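Visit report: simulation open day at Cabral, Nitmont

Cabral opened its simulation lab in Nitmont to visitors in May, and two of us went along from our safety working group. We wanted to see how another site writes its rules for testing robot arms in simulated rooms before anything is tried on real hardware. Our own rules are four years old and it shows.

The morning began with a talk on the lab's written procedure, which they call Cokau. It runs to 60 pages, with a two-page summary pinned up at each desk. Every test has to name the room, the version of the robot model, the speed limits and the person who signed it off. If any of those is missing, the run is thrown out, even if the result was good. The lab told us it had discarded 166 runs on those grounds in its first year. The number has dropped a lot now that the form won't submit with blank fields.

We then moved to the desks. Two operators were working through the room set, which is made up of simulated interiors in a package named Unonov. There are over 800 rooms in it, some nearly bare and some full of household things. The rule is that a gripper has to be tried in both kinds, and that wrist views are checked as well as the main view. Staff watch for anything large close to the fingers, and for small items near the edge of a work surface.

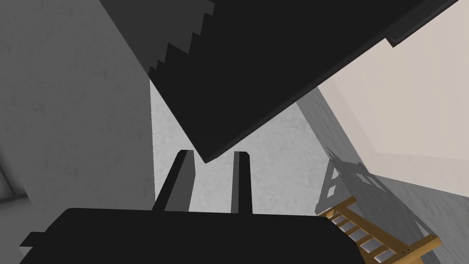
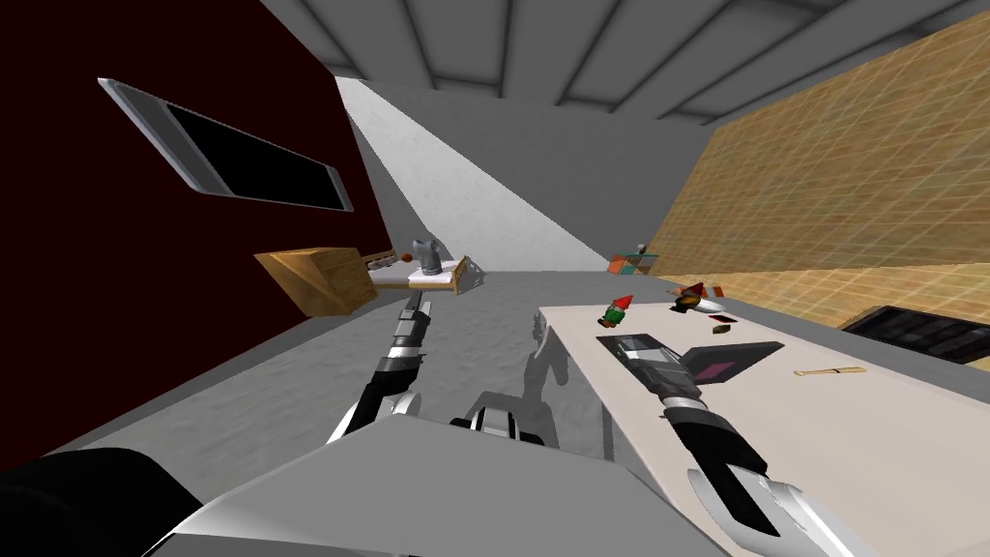

Simulated rooms at the Cabral open day. First, an open gripper with a wooden ladder to the right; second, a two-armed robot with one gripper at a tablet on a white table.

The part of Cokau we spent longest on was clearances. A minimum distance is set for each moving part, and it is larger for overhead surfaces than for walls. An operator who wants to go closer must write down why before the run starts. For two-armed robots there is a further rule: each arm has its own keep-out zone, and the zones are checked against each other as well as against the furniture. We don't do this at all at present. Our check treats the arms one at a time.

Contact is handled separately. Touching an object is allowed if the object is listed in the test sheet. Anything else that gets touched is logged as a fault, however light the contact. One visitor asked if this was too strict for cluttered tables. The reply was that the sheet can list as many objects as you like, so long as it is done beforehand.

Logs are kept for 90 days and then cut down to the test sheet and the fault list. We thought that was short. A fault on the real arm could easily come up later than that, and by then the full record would be gone. We raised it and were told it was a matter of storage.

After lunch there was a session on moving from simulation to the real cell. It was rushed and the slides were hard to read from the back. The main rule is that the first real run is done at reduced speed with the same test sheet, and nothing on the sheet may be changed on the day.

Points for our next meeting: blank fields on our own form, separate zones for each arm, and how long we keep logs. Cabral has agreed to send us the two-page summary.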